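Setting reorder points for fresh vegetables in a small shop

A reorder point is the stock level at which the next order is placed. For vegetables it has to be worked out by line, as shelf life differs too much for a single figure to serve the whole display.

1. Take daily sales from the till export. At our Estden branch, cabbage sold 658 heads in August, so the daily figure is a little over 21.

2. Find the lead time. Nair delivers on the second morning after an order, so lead time is two days.

3. Multiply the two and add safety stock. For cabbage this gives 43 heads, plus 17 held in reserve. The reorder point is 60.

Basket handles and a tray of napa cabbage on the vegetable stand: 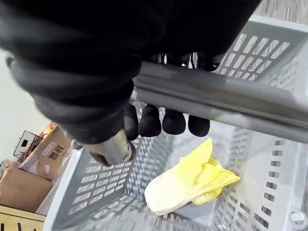
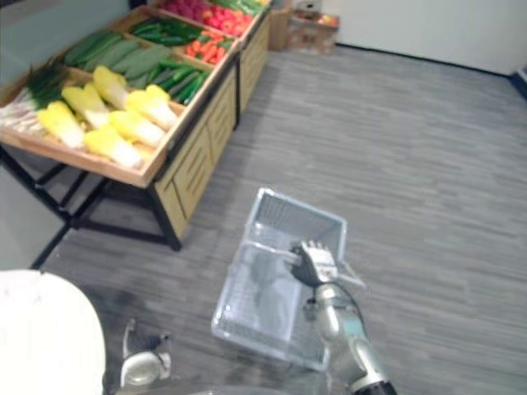
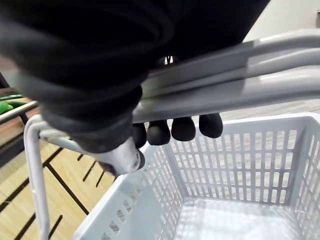 4. Check the result against shelf life. If the reorder point exceeds what can be sold before the stock spoils, cut the reserve first — never the lead time portion.

5. Enter the figure in the stock system. In Iteck the field is "Min level", under the supplier tab. Leave "Max level" blank until you have a full month of sales.

Lines selling under 1,000 units a year are better ordered by eye. Elsie Tautahi at the Wometti branch keeps a paper list for these and copies it across before the 4 pm cut-off.

Recalculate when the season changes or the supplier alters its delivery days. Promotional weeks should be left out of the average.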